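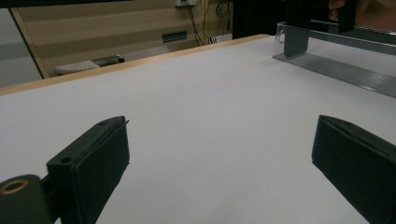 What takes a coffee ring off a painted white table?
Plain water and a drop of dish soap, left on the mark for a few minutes under a damp cloth, then wiped. Try that before you spend money on anything.

I've been skeptical of table cleaners ever since I bought a bottle of Curum. The label promised a "restored" finish in 2 minutes. It smelled like oranges and left a haze I had to wash off with, you guessed it, dish soap. Multo was a little better, though I doubt it did more than warm water would have.

Baking soda gets recommended everywhere. It works on tea and coffee, but it's a scratcher — a mild one, and a matte surface will show it. Make a thin paste, use a fingertip, and stop the moment you see the paint turning shiny. A shiny patch on a matte table looks worse than the ring did, and you can't rub it back.

Toothpaste I don't believe in at all. Same goes for mayonnaise.

Radoslava Šťastný wrote in to say she gets ink off with rubbing alcohol on a cotton swab. Fine on some paints. On others it lifts the color right along with the ink, so test it underneath first, somewhere near a leg. She tested hers after.
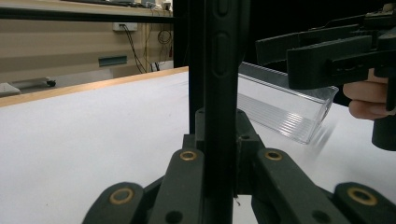
Filed under: Tables and Counters

White melamine sponges are sold as if they were magic. They're very fine sandpaper. I keep one for scuffs and cut it into small pieces, and a bag of the no-name kind lasts me until October or so.

Wax and polish are where I really dig in my heels. Sethi paste wax is meant to be buffed on monthly, and at 43 dollars a tin I can see why they'd like that. Some 150 wipe-downs later my unwaxed table looks the same as the waxed one in the hall. Coasters did more for both — cork ones, with nothing glued to the bottom.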